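I have been thinking about cups. Plastic cups, mostly, the kind you buy in a stack for a birthday party in October and are still drinking out of six years later. My kitchen has an entire cabinet of them, and I used to shut it with my hip.

What finally got me to deal with it was a weekend at my friend Mariama Appiah's place in Brallton. Her house dates from 1889 and the kitchen has exactly 2 cabinets, and yet I opened one looking for a glass and nothing fell on me! I stood there like I was in a museum. Mariama, who was frying plantains and not very interested in my awe, told me to start by clearing off one surface at home and leaving it bare for a night.

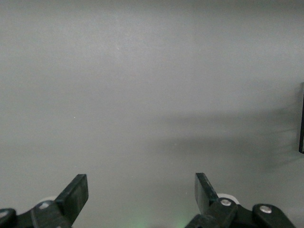 So I did, and I hated it for the first hour. I kept wanting to set down the mail. By breakfast, though, I'd gotten fond of all that blank gray (dust specks and all), and I started bringing the cups out one at a time. We owned 27. There are four of us. My daughter argued for every single one, including a cup from the Vendine boat show with a crack down the side, and we settled on a rule that you keep what you'd reach for first.

Then came the question of where the keepers should live, and I got a lot of conflicting advice. Bindu Rodrigues stacks hers. Her sister Divya thinks stacking is how you end up with two cups stuck together forever, and I have the butter-knife scars to back her up.

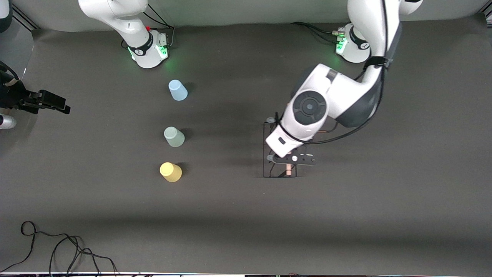

I've landed on upside down, not stacked, in a single line. It takes more room, sure, but you grab one without disturbing the rest, and the rims stay clean. Color helps more than I expected, too. Light blue, pale mint, and yellow, one behind the other on a dark surface, look downright cheerful, and each kid can claim a shade and quit fighting. A black wire rack close by is my other weakness – those thin rods hardly take up any space to look at, and mine holds the lids that used to roam the drawers.

The rest went in a box for Nandini Acharya's preschool class, which goes through cups like you wouldn't believe. I did sneak the boat show one back out.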